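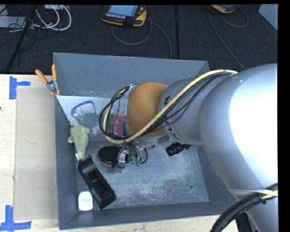
Page last changed: 2018-03-17

Grudia Tidy Group - minutes of the sorting meeting

I took the notes this time, so please put up with my way of writing them. Five of us came, with apologies from the Midtbø end, and we started once the kettle had been found.

1. Last minutes
Agreed, with one change. The shelf labels came from Grusto and were not made by us, as I had put. Sorry!

2. The odds and ends bin
We spent most of the meeting on this (far too long, I know). The grey bin on the wooden table is still where small things go when they have no other home, and we went over what should stay in it. The green soft toy stays for now. I spoke up for it, and so did one other, so it goes down as agreed. The little white bottle is to be kept upright and moved to the bathroom shelf when that shelf is up. The black block next to it was talked about for ages - one of us wants it with the desk things, one wants it in the drawer by the door, and we left it there.

I also asked that we stop using the bin as a place to put things "just for tonight". Everyone nodded, me included, and I am as bad as anyone.

3. Shelves
The Tinex shelves are 30 cm deep, so the bin won't fit on them whichever way we turn it. Two choices: a smaller bin, or leave it on the table. We have 533 kroner left in the kitty and I'd rather not spend it on another bin. Left on the table until November, then we look again.

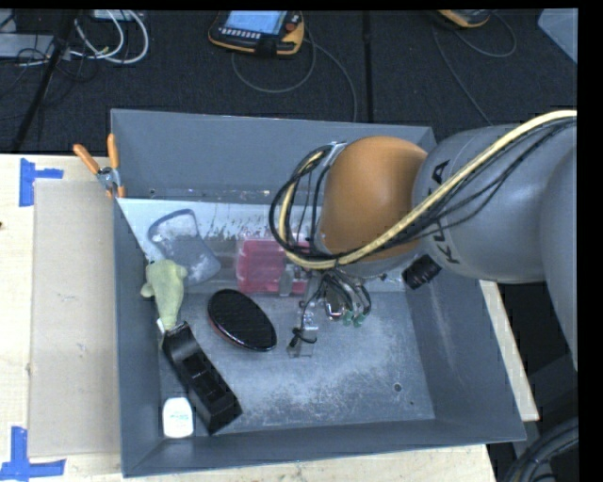
Grudia Minutes, no. 3, page 2

4. Cleaning
The floor of the bin has white powder on it, worst towards the lower right, and the shiny panel along the back is smudged. A damp cloth should do for both. I said I'd do it, but not before everything has been taken out, so please come and get your bits first. The two orange-handled clamps on the rim stay put. The hairbrush needs a home as well: bathroom, we thought, along with the bottle. The clear plastic cup goes to the kitchen for a wash, and the red see-through box can hold hair grips if no one else wants it.

5. The table
Somebody asked if the blue tape down the left edge could come off. Not yet, please - we'll do it when the table gets moved. The cardboard sheet can stay too, it's handy for putting things on while you sort.

6. Anything else
Almost 30 carrier bags under the sink at Midtbø. Bring a few over next time, we can use them for the charity pile. Biscuits were good, thank you to whoever left them.

Next meeting same place, and I'll bring the cloths.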